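Why Is Glass See-Through When a Brick Isn't?

Glass starts out as sand. You have probably had sand in your shoes, and you will have noticed that you could not see your feet through it. So something has to happen in between.

What happens is heat, a frightening amount of it. Sand is mixed with a couple of other powders (soda ash and crushed limestone, if you want to impress a grandparent) and cooked in a furnace until it turns into orange goo, thick as honey and much worse on toast. Then it is pressed, poured or blown into shape and left to cool slowly. If you rush the cooling, it cracks. Glass holds grudges.

Now for the see-through part. Light is always bumping into things. When it hits a brick, the brick soaks some of it up and throws the rest back at you, and that is how you know there is a brick there. When light hits glass, most of it goes straight in one side and out the other, as if it had somewhere better to be.

A little of the light does bounce off, though. Those are the shiny spots you see on a window or a bowl, and they are the reason birds and uncles only sometimes walk into patio doors.

Light also bends when it goes into glass at a slant, and bends again on its way out. In a flat window you hardly notice. In a curved bowl, the bending changes from place to place, so straight things behind it can look wobbly.

Try it yourself. You need brown paper, dark tape and a clear glass bowl that your family does not love too much. Stick the tape down in squares. They don't have to be neat. Hold the bowl just over the paper with both hands and look at the lines through its side, then through its rim.

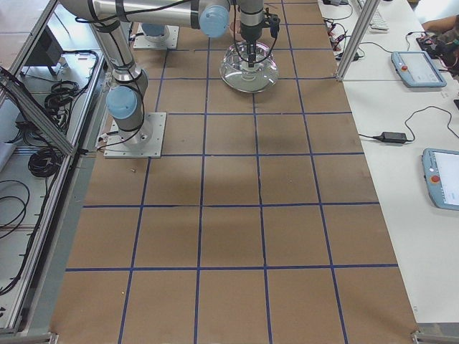
Florian Lemaire wrote in to say that he tried this in Vekville with a jam jar, that the lines went bendiest near the bottom, where the glass was fattest, and that he would like to know if water makes it worse.

It does, Florian. Fill the jar halfway, stand it in front of the tape and compare the top half with the bottom. Then try it with a drinking glass, and move your head slowly from side to side while you look. Mop up before anyone comes in.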